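超细纤维毛巾如何折叠与存放，才能避免边缘翘起、绒面倒伏？

发帖人：Han-gyeol Shin
栏目：家居织物与收纳

各位好。本人负责Brestau公寓楼公共洗衣间的织物整理工作，现就浅蓝色毛巾的折叠方法向各位请教。相关照片附后。 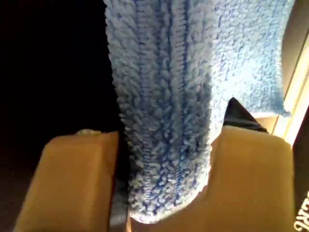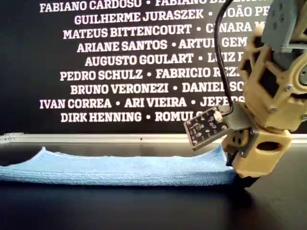
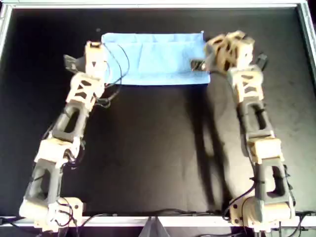 目前洗衣间登记在册的毛巾共513条，其中多数为超细纤维材质，按统一规格折成长条后叠放于层架。现遇到以下几个问题，望有经验者指教。

第一，毛巾折成长条后，两端常不平整，一端的边角容易翘起，叠到第五、六条时整摞便开始倾斜。第二，绒圈较密的毛巾在折痕处容易倒伏，展开后可见明显的横向压痕，住户曾就此提出意见。第三，部分毛巾表面粘有细小绒毛，抖动后仍不能完全去除，不确定是洗涤环节的问题，还是与其他织物混放所致。

我处现行做法为：毛巾烘干后立即对折两次，再沿长边折一次，置于层架，不另行压平。洗涤时使用中性洗涤剂，不加柔顺剂。层架每格净宽526毫米，折叠后的宽度须控制在此范围之内，故不便改为卷放。

另请问，折叠操作台面应选用光滑台面还是铺垫布料的台面？两种意见在我处均有人支持，至今未有定论。

——————

Magdolna Nyitrai
回复于 8/10/21

您好。本人曾在Blackwood客房部从事布草管理工作多年，现就所提问题逐项答复，供参考。

关于边角翘起。此现象多由折叠前未将毛巾拉平引起。建议将毛巾平铺于台面，双手分别按住左右两端，同时向外轻拉，待布面无明显皱褶后再行折叠。若仅由一侧牵拉，另一侧会随之移位，折成的长条必然一端宽、一端窄。折叠时请以长边对齐为准，短边如有少许出入，可在最后一折时收入内侧。折好后用手掌自中间向两端抚平一次，不宜反复按压。

关于“烘干后立即折叠”的做法，本人建议调整。毛巾自烘干机取出后应先行摊开，静置15分钟，待余热散去。超细纤维受热后较软，此时折叠并承受上方毛巾的重量，折痕容易固定下来。贵处所述横向压痕，大体与此有关。已经形成压痕的毛巾，以清水漂洗后低温烘干，并在半干时取出抖动数次，绒面一般可以恢复。请勿使用熨斗，超细纤维不耐高温，绒圈一旦受损即无法复原。

关于叠放高度，我部当时规定每摞不超过八条，且相邻两条的折边方向相反。即第一条折边朝外，第二条折边朝内，依次类推。折边一侧较厚，开口一侧较薄，若全部朝同一方向放置，整摞向薄的一侧倾斜是不可避免的。贵处第五、六条开始倾斜，与此情形相符。对外展示的层架若要求折边一律朝外，则每摞减至四条为宜。

关于台面，光滑台面便于将毛巾整体推移对齐，清洁亦较方便；铺布台面的优点是毛巾不易滑动，缺点是容易存留绒毛。超细纤维对细小纤维的吸附较强，本人倾向于光滑台面，每班开始前以微湿抹布擦拭一次即可。深色台面上残留的浅色绒毛较易发现，选购时可一并考虑。

——————

Jordan Bellamy
回复

建议改为卷放，我家一直是卷起来放在篮子里，没有压痕问题，取用也方便。

——————

Ye-seo Kang
回复

对上述答复作两点补充。

其一，绒毛问题应首先检查洗涤分类。超细纤维毛巾与纯棉毛巾同机洗涤，棉绒会大量附着于绒圈之间，此后无论如何抖动均难以清除。请将两类织物分开洗涤、分开烘干，烘干机滤网每次使用后清理。已粘附绒毛的，可单独以温水再洗一遍，洗涤量控制在机筒容量的一半以下。少量残留可用粘毛滚筒处理，滚动时顺绒毛方向，不宜来回用力。

其二，毛巾上的加厚缝边或接缝应在折叠时避开折线。缝边处缩水程度与布面往往不同，洗涤若干次后布面会向缝边聚拢，折线若恰好落在此处，折叠后必然隆起。可将第一折向旁侧移动两指宽度，使接缝落在平面部分。如缝边已明显变形，建议将该毛巾转作清洁用途，不再列入住户用品。

至于卷放，楼主已说明层架尺寸的限制，且卷放数量较多时容易滚落，公共场所仍以平叠为妥。

——————

Han-gyeol Shin
补充说明

感谢各位答复。自本周起，我处已按Magdolna Nyitrai女士的意见增加静置步骤，并将每摞数量改为八条，折边交错放置。分类洗涤一项须待第二台烘干机到位后方可执行，预计于三月完成。接缝避让的做法已写入操作说明，张贴于折叠台旁。

如有人了解超细纤维毛巾的合理更换周期，仍请继续在本帖回复。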